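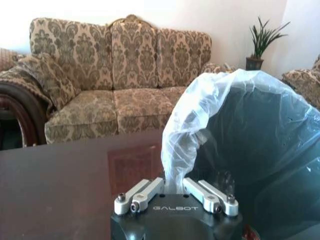 Illustration Program: Notes for Members

7/3/21

The Sokstead Illustration Society is pleased to report that the picture book residency at Parkau will go forward this year with 10 places. The selection panel received 27 applications, the largest number since the residency moved out of the main building. All applicants have now been notified by letter. Those placed on the waiting list should keep their portfolios current until the end of the month, as two of the accepted artists have yet to confirm their travel.

Residents will each complete a sequence of finished spreads from a text supplied by Suwannarat, the publishing partner for the program. The text is under agreement and may not be quoted, summarized or posted. Residents may show pencil studies of backgrounds and props while the work is in progress, provided that the title of the book is left off. Character sheets and color finishes must stay private until the publisher announces the list. Questions about what may be shown should go to the program office before anything is posted.

Manolis Deligiannis will again lead the sessions on pacing and page turns. His February talk on drawing for the gutter - the strip in the middle of a spread where so many faces have been lost - was well attended, and his handout has been added to the members' library. He has asked that residents bring a folded dummy of any earlier book, finished or abandoned, to the first meeting. A dummy with visible corrections is preferred to a clean one.
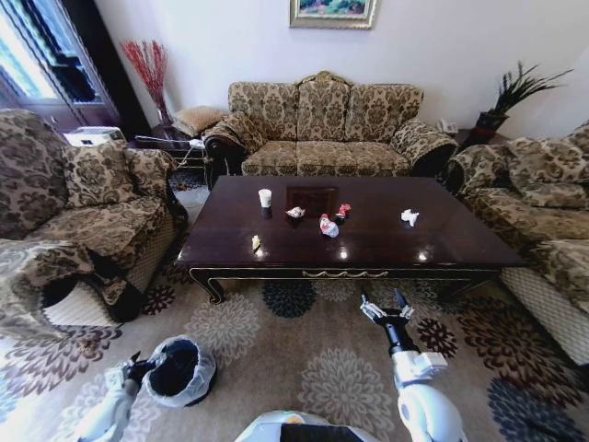 Paper, Scanning and File Delivery

Members preparing work for the annual portfolio review are reminded that the requirements have changed. Original art should be no larger than the bed of the Skustora scanner in the print room, or should be scanned in sections and joined by the artist before delivery. Files must be flattened, saved in RGB and labeled with the artist's last name and page number only. Each member may submit up to 11 pages. Pages past that number will be returned unread.

Watercolor originals on heavy paper often show a gray cast when scanned. The print room has prepared a correction profile for the three papers most often used by members, and staff can load it on request. It does not work well on toned or tinted stock. Artists using gouache over colored ground should plan on adjusting the whites by hand, and should book a second scanning slot if they have not done this before.
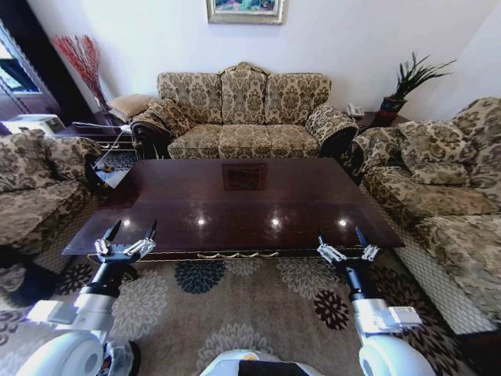

Reviewers will look first at how a story is carried from one page to the next, and only then at surface and finish. A set of five connected drawings will generally receive more useful comments than a larger group of single images. Members who work mainly in spot illustration may ask for a separate reading - the request should be made on the cover sheet, in the space below the mailing address.

Written comments will be sent to each member by mail. Originals left at the front desk may be collected during regular office hours on presentation of the numbered receipt.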